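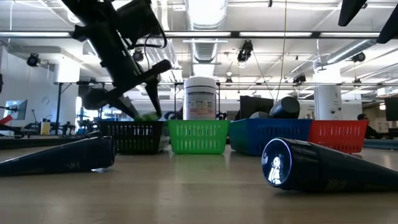 Four baskets in a row: black, green, blue and red.

Popular Music and the Screen
Unit 5: Reading the Music Video
Handout, revised December 2020

What this unit covers

Last unit dealt with album covers and promotional photos. This one moves to the music video as a short film that also has a job to do, which is to sell a song and a performer. By the end of the unit you should be able to break a video into its main parts, say how the pictures relate to the lyrics, and write a short analysis that does more than retell the plot.

Read the chapter on video budgets in the course pack before class. The chapter on dance can wait until Unit 6.

Three basic types

Most videos fall into one of the types below, and many mix two of them.

Performance video. The singer or band plays or mimes the song to camera. The setting may be a stage, a studio, a rooftop or a plain backdrop. The cheapest videos are often of this type, but some very expensive ones are too.

Narrative video. The video tells a story with characters. The performer may play one of them, watch from outside, or not appear in the story at all.

Concept video. There is no clear story. The video is held together by an idea, a color scheme, a repeated movement or a visual trick.

In class we will watch "Floltulent" by the duo Temer, which starts as a performance video and turns into a narrative one at the second chorus. Note the point where the change takes place and what tells you it has changed. Look at clothing and lighting first.

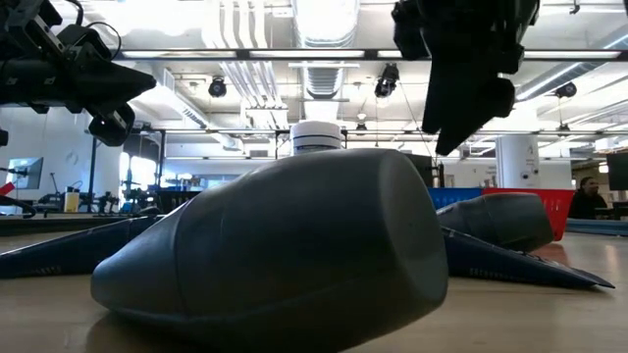

Picture and lyric

There are several ways the pictures can relate to the words. In illustration, the video shows what the lyric says. If the singer mentions rain, it rains. In amplification, the video adds something the lyric leaves out, such as a reason for the breakup. In contradiction, the pictures go against the words, as when a cheerful song is set at a funeral. A video may shift from one to another between verse and chorus, so mark your lyric sheet line by line.

Do not assume that illustration is the weakest choice. Temer's earlier single "Olmedo" is illustrated almost word for word, and the effect is comic because the lyric is so odd.

Period settings

Many pop videos borrow the look of an earlier decade. The usual tools are costume, hair, cars, film grain and typefaces in the opening titles. Ask which parts of the period have been kept and which have been dropped. Phones and modern dance steps often stay in, even when everything else is dated. A period look can also point to an older film or an older video, and viewers who catch the reference get a second layer of meaning.

Editing

Pop videos are cut faster than most feature films. Cuts often land on the beat, but an editor may hold a shot through several bars to make a chorus feel larger. Pick a stretch of the video with no story in it and tap the beat while you watch. Write down where the cuts leave the beat.
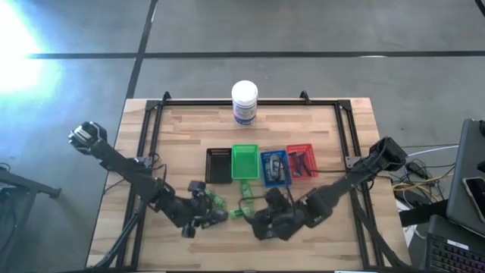

Tabletop with a white-lidded container and, below it, black, green, blue and red trays or baskets in a row.

Assignment

Choose one video from the Flinilix list on the course page. Write an analysis of 1000 words. Your first paragraph should name the type or types of video and should not run past 400 characters. After that, cover picture and lyric, setting, and editing, in any order. Attach your marked lyric sheet.

Plot summary should be kept to a few sentences. Comments on the performer's private life count only if the video itself makes use of them, for example through casting.

Students taking the course at the advanced level write 2000 words and compare two videos by the same performer. Both versions are due in the first week of June.

Terms to know

Lip sync, B-roll, match cut, jump cut, cameo, product placement, lyric video, one-take video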